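Skuvano Street Neighbors' Association
Minutes of the summer meeting, 6 Jul 2021

We got going a little after seven, once the last few folks had found chairs and the lemonade had made it to the back row. It was lovely to see so many faces in one room again, and several people said so before we even reached the agenda, which put us behind from the start (and I don't think anyone minded).

The minutes of the March meeting were read and accepted with one change. The plum tree by the corner of Bhutto Lane was listed as dead. It is very much alive, has leafed out nicely, and its owner would like that on the record.

Shared garden. We spent the longest stretch of the evening on the water question. The hose at the lower beds only reaches as far as the beans, and everyone past that point has been carrying cans, which is hard going in this heat. Rongrong Wan had gotten a price of $214 for a second spigot, parts and labor together, from the plumber who did her kitchen. There was some talk of waiting until fall, when he might be less busy, but the gardeners at the far end spoke up with real feeling, and in the end we voted to go ahead now. The motion carried with two against. Rongrong will call him this week.

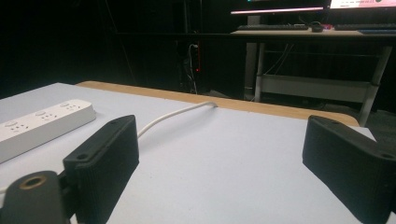

Minutes taken and typed up by Sebastián Troncoso

Also under the garden, we agreed that the compost bins need clearer signs. Citrus peel is fine in small amounts. Bread is not, and neither are the paper cups from the spring picnic, however nicely they were torn up.

Block supper. After a good deal of happy back and forth, we settled on the last Saturday in August, with tables out by six and music off by nine. The Wernero Bakery has offered rolls again, bless them. We still need up to eight folding tables, so if you have one in the garage, please write your name underneath it in marker and let me know. Last time two of them went home with the wrong families and it took until Thanksgiving to sort out.

Parking on Cutudo Road. No decision. The city has our letter and we have not had an answer. It was suggested that we write again, more politely, and then suggested that we write again, less politely. I will draft something in between and pass it around.

Any other business. A gray cat with a white bib has been sleeping on porches at the north end and seems friendly. If she is yours, please speak up, as she is being fed at several houses and is getting rather round.

We closed a bit before nine and stood talking on the steps for a good while after that. Next meeting in October, same room, and please bring a sweater.

14 shares | 3 comments

Dolores P.
The cat is ours! Her name is Biscuit and she gets breakfast at home too. Please stop with the tuna, everybody.

northend_kev
I have one folding table, a bit wobbly on one leg but fine for salads. Can drop it off any evening.

Marjorie
Thank you for fixing the part about my plum tree, Sebastián. Jam for anyone who wants some, if the birds leave me any.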